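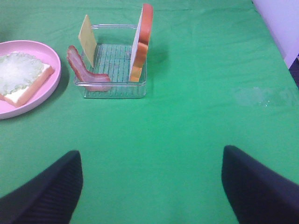
Le pain de mie à l'heure du goûter

La présente note précise les usages retenus à la maison pour la conservation du pain de mie, sujet sur lequel plusieurs lecteurs de ce blog ont souhaité obtenir des indications.

Le pain acheté chez Muletti se conserve 2 jours à température ambiante, dans son sachet refermé. Le réfrigérateur est à proscrire : la mie y rassit plus vite.

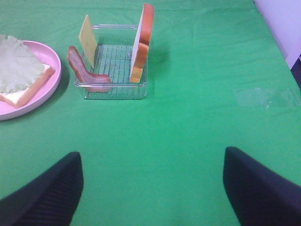

Au-delà de ce délai, il convient de congeler les tranches séparément. Une tranche décongelée supporte très bien le grille-pain, moins bien les garnitures humides. La tomate sera donc épongée au préalable, et la salade essorée avec soin. 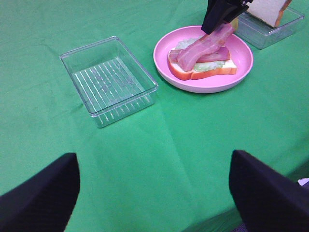
S'agissant du beurre, la préférence va au demi-sel de Pidia, à raison de 100 grammes par semaine pour le foyer. Les croûtes sont mises de côté pour la chapelure. La question du pain complet fera l'objet d'un billet distinct, prévu en mai.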